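Spent the whole evening on the money page and I'm not even tired! The litter tray job has made me want a second arm so badly. Two arms, one for the scoop and one to steady the bin – I keep drawing it on envelopes.
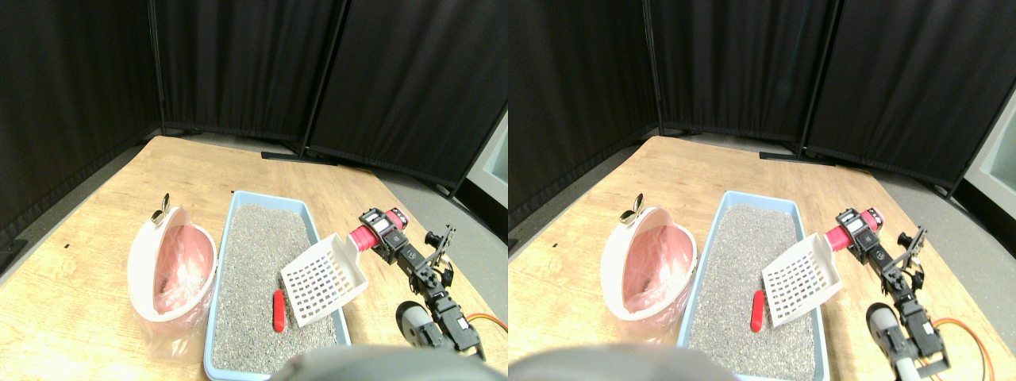 Stuston, September

Saltel wants 400 for the bare arm, servos included. Keskinen is 300 but ships with no gripper, and I'd have to print one and buy the gear separately. I have 300 set aside, so Keskinen is tempting, but oh, the wiring on the Saltel looks so tidy.

The slotted scoop stays whatever happens. I love that thing.
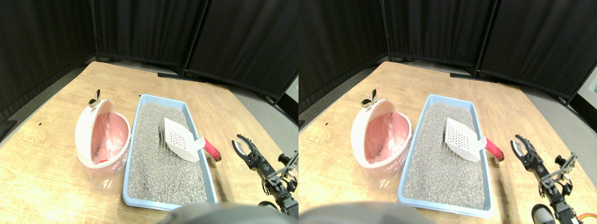 Filed under: Shopping list

Spare servos, 2. Finger pads. More litter, the gray kind. Another black partition if there's 40 left at the end (there won't be). I also want to ask Verkia about their cable sleeves, and whether they'd do a small order.
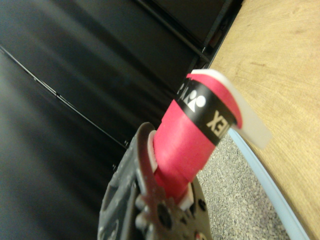
A roll of grip tape, held in the gripper.

Tape is the cheapest line on the whole page and I'm putting down a full box of it. Fatter handles are on the list to try too, in a couple of sizes.

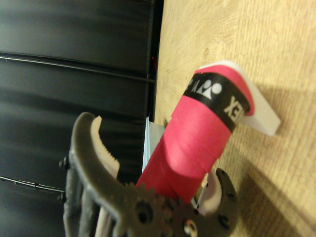
So, Saltel, I think, if I can wait until the next paycheck. I'll write to them in the morning and ask about shipping. Must measure the table first.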